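Paid Household Participants Wanted: Can a Machine Do Your Chores Yet?
Tutik Home Trials, Havthorpe office
Part time, paid by the session

Every spring somebody announces that the housework robot has arrived. There is a video, it folds a T-shirt, and the video stops before the drawer. We test these claims for people who have to decide whether to spend money on them, and so far our reports have been short and a bit gloomy.

We are looking for 19 people in and near Havthorpe to do ordinary chores at home with a hand-held gripper, starting in March. You carry the gripper around the house and do the work with its two fingers in place of your own. The recordings go to three developers who say their machines can learn from them. Our part is to check afterward whether the machines learned anything you would let loose in your bedroom.

What you would be doing

Picking up clothes and cloths from beds, chairs and floors. Folding them, or getting as close to folded as two stiff fingers allow. Putting things on shelves and taking them off again. Pulling a sheet straight. Clearing a small table and wiping it down.

None of this is hard by hand. With a gripper it is slow and fairly annoying, and you should know that before you write to us. Cloth is the worst of it. A cup stays the same shape when you grab it. A towel does what it likes, and the corner you wanted ends up underneath. Last year we gave one developer's machine 124 attempts at picking a single dishcloth off a made bed and laying it flat on a shelf. It managed 60, and we were generous about "flat." The company's brochure calls this task solved.

Please don't tidy up for us. We need lived-in rooms with bags hanging on things, shelves with too much on them and the bed as you left it. Most of the impressive results we've been shown came from rooms with one table and one object in them, and we don't know anyone who lives that way.

Who can apply

You must be 18 or over and live within the Havthorpe or Mohmand bus area. You need to be able to stand for an hour and hold a tool in one hand for most of it, with breaks when you want them. Everyone else living in your home has to agree in writing. No technical background is wanted. If you have worked for a robot maker in the past two years, please sit this one out.

People who do chores for a living are especially welcome. Hotel room staff, laundry workers and home aides have been the best judges we've had, and they are paid at a higher rate for the review sessions.

Pay and hours

Sessions last 60 minutes and you may do up to three a week. You are paid for the full session even if the gripper quits halfway, and for setup time as well. Evening sessions end by 8 p.m. You can drop out at any point and keep what you have earned.

Where the recordings go

To the three developers and to us. You can watch anything before it leaves your house and have it wiped. We don't promise that your work will lead to a robot that does the laundry. If anyone at the Hokano demo day told you it would, they were not speaking for us.

How to apply

Write to Vangelis Panagiotou at the Tutik office in Havthorpe. Tell us what kind of home you have, how many people live there, and which chore you would least trust to a machine. A few lines is plenty. Please leave out the résumé.
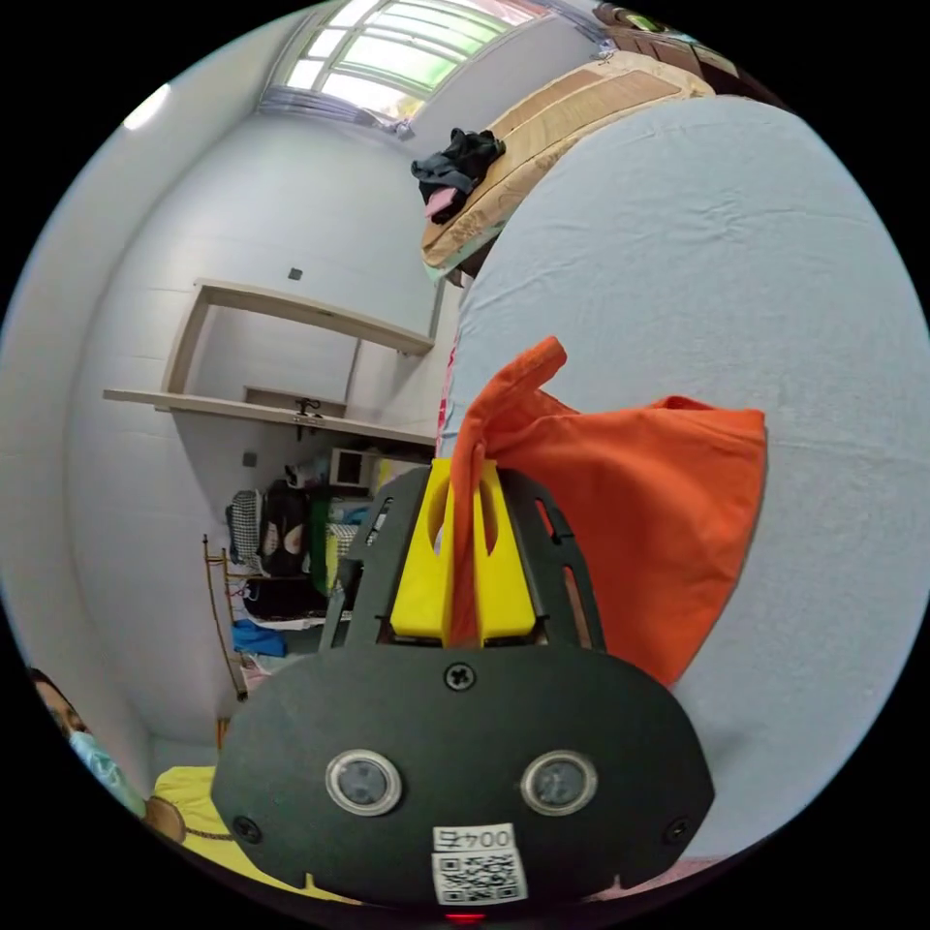 Bedroom work with the hand-held gripper: an orange cloth between the fingers.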